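An Afternoon at the Watetti Open Lab
September 8, 2022

My sister-in-law has been after me for years to get out and see what goes on in the low brick building behind the Partington parking lot, and this time I finally went. I'm so glad I did! There were 12 of us on the tour, most of us with no background in this kind of thing at all, and they gave us coffee first (good coffee, too) and let us wander a bit before the talk.

Our guide was Jarrah Lowther, who has the patience of a kindergarten teacher and answered every one of my questions, including the one I asked twice. The project is called Clidau, and the idea is that nobody writes out the steps for picking something up. A person guides the arm through the job, the computer records every joint and every camera view, and then they do it again – and again, with the object moved a little each time. Jarrah's goal is 100 good examples of each task before the system gets to try on its own. They had 90 for the one we watched, so we were nearly there for the finish line.

I had pictured something loud and orange, like a car plant, and instead it was a quiet room where people spoke softly and wrote notes between tries. The fumbled ones get kept too, in a separate folder, and I found that rather touching. One try had taken 9 attempts to set up the way they wanted.

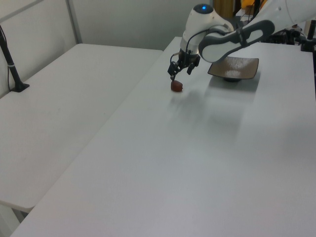
The gripper just above a small reddish-brown object, with the square brown dish to its right.

Afterward we all stood around the hallway asking whether it would ever fold towels. Jarrah said towels are very hard and that we should come back in December, when there will be another open afternoon. I've already put my name on the list, and my sister-in-law's too.

Related visits
Tonberg Glass Works, a morning by the furnaces
Behind the counter at the Partington post office
The Tonberg fall fair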